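3.2 Storage habits and the shared kitchen

The second part of the study looked at how tenants in shared houses divide up kitchen storage when the landlord has set no rules. Earlier work on house shares has mostly dealt with rent, noise and cleaning. Storage tends to appear as a side issue in that work, usually under cleaning, and we think this undersells it. In our interviews it came up before money in most houses, and tenants talked about it at greater length.

We visited 18 houses in the Heller and Dvorak districts. All had been let by the room for over 2 years, and none had a live-in owner. Tenants were asked to draw a plan of the kitchen from memory, marking which cupboards and shelves they thought of as their own, which belonged to others and which were common. Each plan was drawn alone, in the tenant's own room, and the plans from one house were compared only after the last had been handed in. Interviews followed and lasted up to 60 minutes.

The plans agreed well on the fridge. Shelves there were nearly always claimed one per person, and tenants could name the owner of each shelf without stopping to think. Wall cupboards were less settled. In several houses two tenants marked the same cupboard as theirs, and both said in interview that the other person was only using it for the time being. Low cupboards, and any cupboard next to the cooker, were often left blank on the plan. When asked, tenants said they were "sort of everyone's" or that they did not know what was in them.

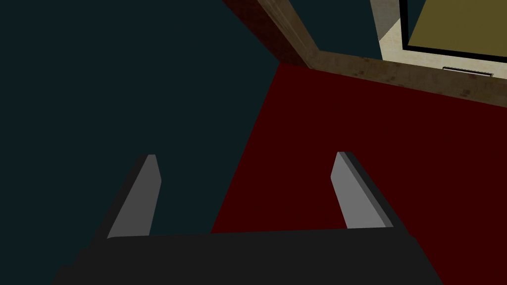
Length of stay explained more of this than we had expected. Tenants who had moved in first held the cupboards at eye level, and when they left, the space usually went to the next longest resident and seldom to the person taking the room. New tenants were given what remained. One woman in the Dvorak group had kept her dry food in a suitcase under the bed from her arrival until March, when a housemate moved out and a half shelf came free. She did not describe this as unfair. She said she had "come in last" and that the others had done the same in their time.

Written labels were found in fewer houses than the literature suggests. Where they were used, they had normally followed a dispute, and tenants in those houses rated the kitchen as less friendly than tenants elsewhere did. We cannot say from our data whether labels make matters worse or are simply put up where matters are already bad. Nakamura (personal communication) found a similar pattern in student flats and leans towards the second reading.

Common goods such as oil, salt and washing-up liquid were handled separately. Some houses kept a tin for these and others took turns, but the most usual arrangement was that whoever ran out of patience bought the next bottle. Tenants under this arrangement tended to believe they bought more than their share. Receipts were not collected, so the belief could not be tested.

Coding of the plans was done by the first author and checked by Vaughn Begay, who had not taken part in the visits. Disagreements were mostly over shelves marked with a question mark, and these were moved to a separate class, described in section 3.3.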